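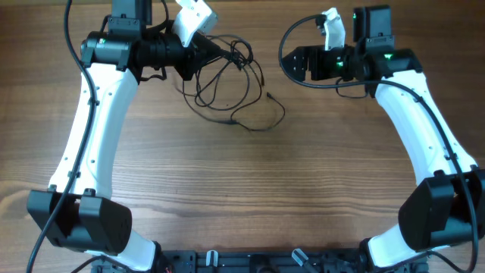

Quatro semanas a recolher exemplos para o modelo de desembaraçar cabos. Deixo aqui umas notas, pode ser que sirvam a quem anda no mesmo.

1/ A tarefa: cabo fino preto, emaranhado em cima da mesa, dois braços. O objetivo é acabar com as duas pontas livres e o cabo sem nós. Tudo teleoperado, uma pessoa por turno.

2/ A meta são 2000 episódios. No melhor turno fizemos 54. Nos primeiros dias ficávamos em 22, quase sempre por perder tempo a repor o cabo.

3/ Repor é a parte chata. Se for sempre a mesma pessoa a emaranhar, os nós saem todos parecidos. Agora quem opera nunca prepara o seu próprio cabo.

4/ Começar com um braço só a segurar e o outro à espera deu dados mais limpos do que avançar com os dois ao mesmo tempo. Quem opera tem tempo para olhar e escolher a volta por onde puxar.

5/ Os falhanços ficam guardados, com etiqueta. A Treasa Ó Riain insistiu nisto desde setembro e tinha razão -- um episódio em que o cabo escapa e volta a ser apanhado ensina a recuperar. Só deitamos fora os que têm imagem em falta.

6/ Cabo preto fino é difícil. Onde as voltas se sobrepõem, mal se percebe qual passa por cima. Não trocámos por um cabo colorido: na linha da Kalgate os cabos também são pretos.

7/ Pausas. Ao fim de uma hora os movimentos ficam bruscos e isso nota-se nas trajetórias. Turnos curtos, com troca de operador.

8/ A etiquetagem é feita no próprio dia, com quem operou. Deixámos passar uma semana uma vez e já ninguém sabia explicar metade das pausas.

9/ A seguir: cabos mais grossos e outra mesa, em Idville. Se alguém tiver um bom método para variar os nós sem depender da mão de uma pessoa, diga -- ainda não encontrei nenhum que me convença.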